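Lasora Quarry Skills and Training Group
Minutes of the August meeting, held in the upstairs room at the Prinditz site office, 2 pm

Present: representatives of Prinditz, Jovo and Doherty, and of the Lasora colleges.
Apologies were received from the Lasora careers service.

1. Minutes of the last meeting
Agreed, with one correction under item 4: the blasting course is run by Doherty, not Jovo.

2. Apprentice intake
Prinditz reported 653 applications for this year's places, most of them for electrical and fitting work. Very few had put down drilling or surveying as a first choice. The colleges said pupils often did not know what a surveyor did on a quarry site. It was agreed to rewrite the job outlines in plainer words before the next round opens.

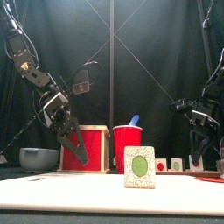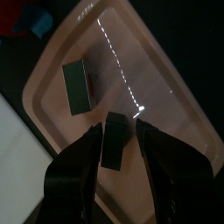
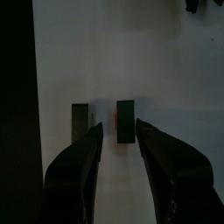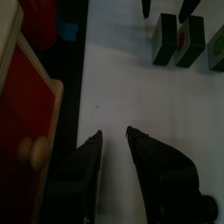 Reading time: 2 minutes

3. School visits
Jovo can take two visits a term at the lower pit, with four staff on hand for each. Doherty asked that schools send boot sizes a fortnight ahead — on the last visit the stores ran short. The age limit for the crusher walkway stays as it is.

4. Travel costs
The bus from Lasora does not reach the site before the early shift. Prinditz will pay 500 a month towards a shared minibus until the end of the probation period. Jovo could not commit to a share at this stage and will come back with an answer.
Action: Prinditz to get quotes from local operators.

5. Tickets and licences
Apprentices moving between firms are still being asked to repeat the site safety course. Doherty will accept the Prinditz certificate from next term. Jovo's insurers have yet to reply.
Action: Jovo to chase.

6. Leavers
Over half of those who left in their first year went before the winter shutdown. Shift times and travel were the usual reasons given. The colleges offered to ring each apprentice in the sixth week, and this was accepted.

7. Any other business
The parking area by the weighbridge is closed for resurfacing — visitors should use the top gate.

Next meeting to be at the Doherty depot, same time. Papers to be sent out a week before.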